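Career and Technical Course Placement: Frequently Asked Questions

Who decides which pathway course my student is placed in?
Placement is done by the counseling office at Brolach High School using the spring request form, the student's current grades and the teacher recommendation. Families receive the result by email before the end of the school year.

Does a pathway course count toward graduation?
Yes. Each full-year course is worth 10 elective credits. Two of them, Applied Electricity and Computer Systems, also meet the third-year science requirement for the district diploma. Check with your counselor if your student is applying to a four-year college, as some colleges count these courses only as electives.

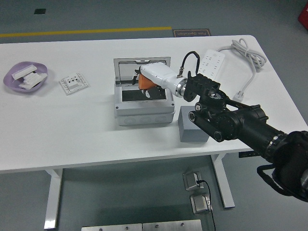
Junction box with its lid open, next to a wall socket panel.

Is there a math requirement?
Students need a C or better in Algebra 1 to enter Applied Electricity. Students taking Algebra 1 now can be placed conditionally. If the final grade is lower than a C, they are moved to Introduction to Trades.

Can we appeal a placement?
Yes. Turn in the appeal form to Room 12 within two weeks of the placement email. Include a recent work sample or test score. Appeals are read by Ottilie Prantl, the pathway coordinator, who answers in writing.

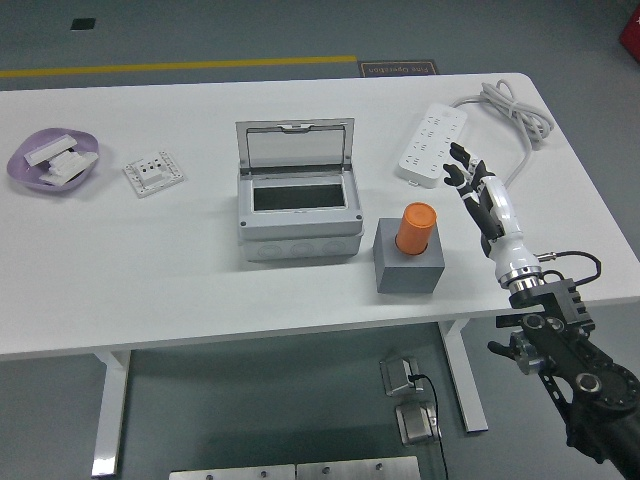
An appeal does not hold a seat. If the course fills while the appeal is open, the student goes to the top of the waiting list.

Are there fees?
There is no fee for any course. Students who want to take the optional certification test pay $150 to the testing provider. Fee waivers are available from the front office.

Can my student switch after school starts?
Schedule changes are accepted through the third Friday of the fall term. After that, a dropped course appears on the transcript.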